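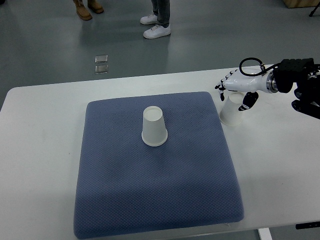

**Figure 2.1** Paper cups, rim down. One on a quilted cushion, one on the bare table.

# Chapter 2: What Holds Things Up

Chapter 1 was forces as arrows. Draw the arrow, label it, add it to the other arrows. Fine for getting started. But we cheated a little. Every time a box sat on a floor we drew an arrow pointing up, called it the normal force, and moved on. No word on where it came from.

Time to fix that. This chapter is about support — floors, tables, mattresses, cushions, the palm of your hand. What a surface does when something is put on it, and why soft ones and hard ones feel so different when the force involved can be exactly the same.

Look at the cups in Figure 2.1. Same sort of cup, same way up. Suppose they weigh the same. Suppose too that each is at rest and nothing but its support is holding it. Which surface pushes up harder, cushion or table?

Write down an answer before reading on. In the margin is OK if the book is yours.

## Before you start

You will need from Chapter 1:

- weight as a force, in newtons, pointing down
- balanced forces on an object at rest
- how to draw a free-body diagram (one object only, forces ON it only)

If the last one is shaky, go back and redo the ladder problem. Seriously. Most of the wrong answers in this chapter come from putting two objects in one diagram.

Math needed: multiply, divide, read a straight-line graph. No calculus untl Chapter 6.

**New words:** support force, compression, stiffness, contact area, pressure, elastic, recovery, base of support.

## 2.1 The push from underneath

Back to the cups. The answer is neither. Same weight, both at rest, so the upward push has to be the same too. If the cushion pushed less, its cup would be picking up speed downward. If it pushed more, up goes the cup.

People don't like this answer. A cushion is soft, soft sounds weak, weak sounds like a smaller push. Common enough that it has its own review problem at the end.

So what does soft mean? It's about how far the surface has to give before it is pushing back hard enough. Put a book on a bed. The mattress sinks, and as it sinks it pushes harder, and at some depth the push equals the weight. Sinking stops there. Put the same book on a desk. Desk does the same thing. It sinks too, by an amount far too small to see, and it gets to the right push almost at once.

That is the main idea of the chapter. Say it in your own words somewhere in your notes:

> A surface pushes back by being squashed or bent. Stiff surfaces need a tiny squash. Soft ones need a big one.

Note on the picture. The rim of an empty paper cup doesn't weigh much of anything on a padded surface, and from a photo alone you can't measure how far the fabric has gone down. Don't try. For that you need a heavier load and a ruler, which is Activity 2A.

### Quick check

1. A cat lies down on a sofa. Once it is lying still, how does the push from the sofa compare with the cat's weight?
2. Same cat, on a tile floor. Compare again.
3. While the cat is still sinking into the sofa and slowing down, is the push more than the weight, less, or equal? (Harder. Think about which way the acceleration points.)

## 2.2 Stiffness, with a number

Handy to have a number for how much a surface resists. We call it **stiffness**, symbol *k*, units newtons per meter.

> stiffness = force ÷ compression

or, turned around,

> force = stiffness × compression

Same equation as a spring. A foam pad isn't a spring, but for a gentle push lots of pads behave enough like one to get by.

**Worked example.** A thin seat pad has a stiffness of 400 N/m. You press it down 2 cm with a flat board. What force are you using?

Centimeters first. 2 cm is 0.02 m. Then

> force = 400 × 0.02 = 8 N

Done. The usual slip is leaving the 2 cm as a 2, which gives a force a hundred times too big. Check units before you hit the keys.

**Where it breaks.** Now sit on the same pad. Say you weigh 876 N. The equation says

> compression = 876 ÷ 400 = 2.19 m

Over two meters, into a seat pad. Obviously not. The pad runs out of thickness long before that, the foam cells close up, and from then on you are mostly sitting on whatever is under the pad. The stiffness you measured with a light push doesn't apply any more. Engineers call this bottoming out and so will we.

Keep this in mind for every cushion problem in the book. The straight-line rule is for small loads. If your answer is bigger than the pad is thick, the rule quit working and you need to say so. Full credit for saying so, by the way. No credit for writing down 2.19 m and walking off.

## 2.3 Spreading it out

Force is half the story. The other half is area.

Turn a cup upside down, as in the figure, and it touches along a ring. The closed base is up in the air and the wide open rim is what meets the surface. Turn it the other way up and the contact is at the narrower end. Weight hasn't changed. What changed is where, and over how much area, that weight gets passed on.

> pressure = force ÷ area

A thin ring is not much area, even a wide one. A full disk the size of the rim would be far more. Fill a disk, same load, lower pressure. This is why a bowl with a thin foot leaves a circle in a soft tablecloth and a cutting board leaves nothing you'd notice.

Soft surfaces do something extra here. As they give, they wrap. A bed comes up around your hip and shoulder, so the contact area grows while you sink in, and the pressure drops. Hard floor can't do that. You get a few small patches of contact carrying everything. Same total push as the bed gives! Go lie on the kitchen floor for a while and feel where those patches are.

So *comfortable* mostly means lower pressure. The force is whatever you weigh.

**Case note: the Prallora seat.** The Prallora is a dining chair cushion we'll keep coming back to in the problem sets. Quilted cover, foam inside. The stitching pulls the cover down in a pattern, so at first a flat object touches the puffy parts between the stitches and misses the grooves. Press a bit more and the puffy parts flatten, and the contact area goes up quickly. Its first bit of travel is very soft and the rest is much stiffer. Plot force against compression and you get a curve that starts shallow and turns upward. Sketch it now, you'll need it for Section 2.5.

## 2.4 Will it stay up?

Being held up is one thing, staying upright is another.

An object stays standing if the line straight down from its center of gravity lands inside its **base of support**. For a cup standing rim down the base of support is everything inside the rim, the whole circle, even though only the ring is touching. (Same for a chair. Four small feet, but the base is the whole patch between them.)

Wide end down helps. Nudge the cup and it has farther to lean before that line gets outside.

Soft surface makes it trickier. Lean something on a hard table and the table stays flat. Lean something on a cushion and the low side digs in, the surface tilts along with it, and that tilt adds to the lean. A tall glass of water on a mattress, you already know how that goes. A light, squat thing is much less bother, it hardly dents the surface at all.

Edges matter too. Near the middle of a cushion there's padding on every side and the push is fairly even. Near a rounded edge the side toward the edge gives more. Put a thing there and it tips outward.

### Quick check

4. Cup rim up or cup rim down — which has the wider base of support?
5. You fill a cup with water and stand it the usual way on a couch cushion. Name two things that make it less stable than the empty inverted one.
6. A table lamp with a small heavy foot. Would you rather have it on deep carpet or on bare wood? Use *tilt* in your answer.

## 2.5 Getting back to shape

Take the load away. Does the dent go?

Right away and fully: **elastic**, or close to it. Slowly: that's **recovery**, and memory foam is the famous one. Not ever: permanent set. Old sofas have plenty.

A hard tabletop is nearly elastic for everyday loads. Its dent was tiny and it's gone the moment you lift. Cushions are a mixed bag, the cover, the stitching and the filling each go at their own pace. You may see a mark in the fabric long after the foam below has come back. And a mark isn't always a dent. Quilted cloth shows lighter and darker patches depending on the light, so run your hand over it before you write *dented* in your lab book.

More on this with real data in the Imon foam set, end of chapter.

## Activity 2A: Cushion or table

Do this in pairs. One loads, one reads the ruler.

**You need:** a seat cushion, a hard table, a paper cup, a stiff piece of cardboard, a ruler, a few cans of food.

1. Cushion flat on the table. Ruler upright beside it, zero at the table.
2. Cardboard on top. Read its height.
3. Add a can. Wait. Read again. Keep adding until the stack looks risky, then stop.
4. Take the cans off in reverse, reading each time.
5. Plot both sets on one graph. Going down and coming back up probably won't match. Don't fudge them so they do.
6. Clear the cushion. Stand the empty cup on it rim down, tap it sideways near the top with a pencil. Then rim up. Then both ways again on the bare table.
7. Write one sentence on each of the four. Just what it did.

Weights are printed on the cans, but that's usually the food only, not the metal. Use a kitchen scale if theres one around.

## Where this is heading

Chapter 3 is friction, and that needs the support force in nearly every line. Sliding a cup along a table, dragging a crate, walking. Get 2.1 and 2.2 solid first. Pressure comes back later with water and air. The Flaston footbridge project uses stiffness from the first page, so keep the graph from Activity 2A in your folder.

Start with the review problem on soft surfaces, then 2.1 exercises, odd ones.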